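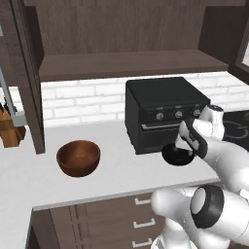
Gashaw Village Services Survey

A table of answers from households in and near Gashaw on water, roads, power and contact with elected council members. It was put together by Hagos Birhane and Yabsira Endale for reporters and residents who wanted the answers in one place before the council vote in November.

What is in it

The main file, households.csv, has 470 rows, one per household. A second file, taps.csv, lists the 11 public taps on the Zuvon line with their opening hours as posted at the pump house. The notes folder holds longer remarks, typed up from paper forms.

Columns in households.csv

hh_id: a number given at entry. It does not match the paper form number.
hamlet: Gashaw, Trovton or Nodico.
main_source: tap, well, tanker or other.
wait_min: minutes spent in line on the last trip, as told to the interviewer. Blank if the household has its own well.
road_wet: yes or no, can a bus reach the hamlet after rain.
visit_12m: yes or no, has a council member come in the past year.
top_issue: one choice from a fixed list. Wording of the list is in codes.txt.

How it was collected

Interviewers went door to door, mostly after 5 p.m., when people were back from the fields. Any adult at home could answer. In Trovton the first round missed the houses past the canal, and Yabsira Endale went back for them two weeks later. Those rows have round = 2.

Known problems

Wait times are rounded by the people giving them, so expect piles at 30 and 60. There are 237 rows with a remark in the notes folder; the rest left that part of the form empty. Nodico is thin, with few answers from the upper lanes. "Other" under main_source covers both neighbors' wells and the school tank, and the two can't be separated now.

Three rows have a wait_min over 300. We checked them against the forms and left them in.

Privacy

Names, phone numbers and house positions were removed. Please don't try to match remarks to people.

Changes

v2: added round, fixed swapped hamlet codes, dropped duplicate rows.
v1: first upload.

Corrections go to Hagos Birhane through the issues page. Include the hh_id.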